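Inicio > Comunidad > Automatización > Hilos

Hilo largo sobre lo que llevo haciendo desde junio: enseñar a un brazo a desmontar ordenadores viejos a base de ejemplos. Me lo habéis pedido varios y lo voy soltando a trozos, con café. 🧵

1/ Contexto rápido. El proyecto se llama Grovo y la idea es que una política aprendida sepa hacer las tareas aburridas de desguace: sacar memorias, soltar conectores, levantar la palanca del zócalo, quitar la pila. Nada de programar trayectorias a mano. Yo muevo el brazo, se graba, y el modelo aprende de eso.

2/ Dicho así suena rapidísimo. Pues no. Hoy tenemos 621 demostraciones grabadas y 402 que pasan el filtro. El resto está en una carpeta que se llama "dudosas" y que me da muchísima pereza abrir.

3/ ¿Qué es una demostración dudosa? Una en la que me paro a pensar a mitad de camino, por ejemplo. El modelo se lo traga todo: si yo me quedo tres segundos quieta encima del zócalo decidiendo por dónde entrar, él aprende que encima del zócalo hay que quedarse quieto. Y luego se queda quieto para siempre, el pobre.

💬 14 🔁 37

4/ También tiro las que salen bien de casualidad. Si la pinza resbala, engancha otra cosa y al final la pieza sale, pues la pieza ha salido, sí, pero eso no lo quiero repetido mil veces. Me costó aceptarlo porque duele borrar un episodio "con éxito" (¡el contador baja!).

5/ Las placas vienen de Skuvov, que es quien nos pasa los equipos de oficina retirados. Llegan por lotes y dentro de un lote se parecen demasiado. Un mes entero grabando con la misma familia de carcasas y el modelo iba como la seda, hasta que le puse una con el zócalo girado respecto a lo que conocía y se fue derechito al disipador del chipset. Adiós autoestima.

6/ Desde entonces giro la caja entre episodio y episodio. Unos grados, a veces media vuelta, a veces la calzo por un lado para que quede inclinada. Es lo más barato que hemos hecho y lo que más se ha notado, de largo.

7/ Ahora estoy con la serie del zócalo. Todas empiezan igual, con los dedos de la pinza cerca del borde inferior y el procesador todavía en su sitio, y a partir de ahí toca ir a por la palanca, que en este modelo queda a la derecha. Las ranuras de memoria ya vacías, para no mezclar tareas.
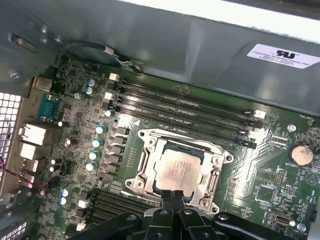 8/ Me contesta Bednárik que para eso les sale mejor simular: generan miles de zócalos con ángulos y luces distintas en una noche y solo graban lo real al final, para afinar. Que con 402 episodios yo estoy sufriendo por gusto.

9/ A ver, lo he probado. Para acercarse al zócalo, la simulación me vale y mucho. Para la palanca no me sirve, porque lo difícil es el contacto: cuánto hay que separarla hacia fuera antes de subirla, cuándo cede, qué hace la pinza cuando cede de golpe. En mi simulador la palanca era una bisagra obediente. Las de verdad tienen cada una su carácter.

10/ Igual ellos tienen un simulador mejor que el mío, que tampoco es decir mucho 😅. Si alguien ha conseguido modelar bien una palanca con muelle, que me escriba, va en serio.

💬 22 🔁 51

11/ Me preguntabais por la cámara. Va pegada a la muñeca y ve lo que ve la pinza, así que en todos los episodios salen los dedos abajo. Al principio quise añadir otra fija desde arriba – la tuve montada un par de semanas – y el modelo le hacía caso sobre todo a la fija, que era justo la que menos detalle daba del contacto. La quité. Puede que vuelva, pero con menos resolución.

12/ La luz. Madre mía, la luz. Los disipadores son espejitos y las chapas de la carcasa también brillan lo suyo. Por la mañana me entra sol por la ventana y a las seis de la tarde solo hay fluorescente. Antes corría la persiana para que todo fuera uniforme. Ahora la dejo como esté y apunto la hora. Quiero que el modelo haya visto reflejos feos antes de que le toque uno en producción.

13/ Lo mismo con la suciedad: no limpio las placas antes de grabar. Polvo, restos de pasta térmica, manchas, todo dentro. Los equipos retirados llegan así y van a seguir llegando así. Mi teclado también, por cierto.

14/ Herramienta de anotación: usamos Avham. Cada episodio lleva la tarea, el modelo de placa, la orientación de la caja y una nota mía en texto libre. La nota libre es lo mejor de todo el invento. "Entré tarde", "presión rara al final", "me distraje con el teléfono". Cuando algo falla en el entrenamiento, busco ahí antes que en ninguna gráfica.

15/ Lo que no me gusta de Avham es que para corregir una etiqueta hay que abrir el episodio entero y esperar a que cargue el vídeo. Con 41 episodios mal etiquetados por culpa de un desplegable (puse "pila" donde era "palanca", tócate las narices) se me fue una tarde completa.

💬 9 🔁 18

16/ Sobre la velocidad: grabo despacio, pero despacio constante. Las primeras series las hice corriendo porque quería volumen, y al reproducir la política daba unos tirones que asustaban. Si hoy empezara de cero, ensayaría el gesto unas cuantas veces sin grabar y solo después le daría al botón.

17/ Y los errores recuperados SÍ los guardo. Me acerco mal a propósito, corrijo y sigo. Son los episodios más feos de ver y sin ellos el modelo no sabe volver cuando se desvía un centímetro. Los marco aparte para poder subir o bajar cuánto pesan en el entrenamiento.

18/ ¿Cuánto aguanto grabando? Dos horas seguidas, como mucho. Después empiezo a hacer trampas sin darme cuenta: atajos, giros de muñeca raros, la pinza medio abierta. Se ve clarísimo si ordenas los episodios por hora. Por las tardes soy peor profesora.

19/ Estado actual, para quien solo venga a por esto: la memoria la saca muy bien, la pila bastante bien salvo cuando el soporte lleva la pestaña al otro lado, y la palanca del zócalo está verde. La suelta, pero muchas veces se queda a medio recorrido y no remata. Sospecho que me faltan ejemplos de la segunda mitad del gesto, porque suelo cortar la grabación en cuanto la noto libre. Culpa mía.

20/ Así que lo siguiente es regrabar finales. Solo finales: arranco con la palanca ya suelta y la llevo hasta arriba del todo. Otro lote entero de episodios cortísimos y aburridísimos. Pongo un pódcast y adelante.

21/ Si estáis montando algo parecido y queréis mi plantilla de notas para los episodios, decidlo por aquí y la subo limpia. Ahora mismo está llena de abreviaturas que solo entiendo yo (y "PR" ya no me acuerdo de si era presión rara o palanca rota).

💬 33 🔁 64 Compartir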